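4. Registering a household at the intake desk

This section covers the Kilska intake form in Plurkeo. It applies to families who arrive after a border transfer and to those referred by a local shelter.

4.1 Before you start

Sign in with your own desk account. You need the arrival slip and a free case number. Case numbers at Ukden run up to 499. Numbers from 500 to 1000 belong to the Aaltonen office and must not be issued at this desk. 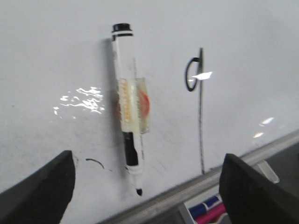
Marker taped to the whiteboard.

4.2 Opening the record

1. Select New Household.
2. Enter the case number from the slip.
3. Enter the name of each adult as it appears on the travel document. If there is no document, enter the name as spoken and tick Unverified.
4. Add each child under the adult they arrived with.
5. For a child with no adult present, stop and open form 2 instead.

CAUTION: Do not link an unaccompanied child to a household from the same transport. The link is copied to the placement list overnight and can only be removed by a supervisor.

4.3 Parents held elsewhere

If a parent is in detention, choose Held under Status and fill in the facility and the date of the last contact. Leave Expected Release blank unless you have it in writing.

NOTE: A record marked Held stays open for 42 days. After that it moves to Review - it is not deleted.
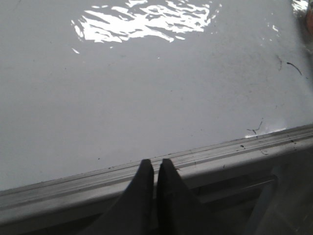
Glare on the white surface, with dark marks at right.

4.4 Interpreter requests

1. Open the Language tab.
2. Pick the language the person asked for, even if they also speak English.
3. Choose phone or in person. Phone requests are usually answered in around ten minutes.
4. Save before you leave the tab. Unsaved requests are lost.

For questions about dialects, call Prasert Klinhom on the internal line.

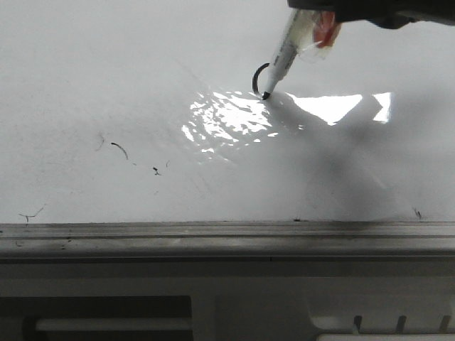
Veronika Antal: Step 3 in 4.2 needs a line on family names. We had two brothers entered under different spellings in August and the system treated them as strangers. Please tell desks to search both spellings before saving.

4.5 Closing the record

Print the summary, read it back through the interpreter, and correct any errors before selecting Close. Give one copy to the household and place the other in the case folder.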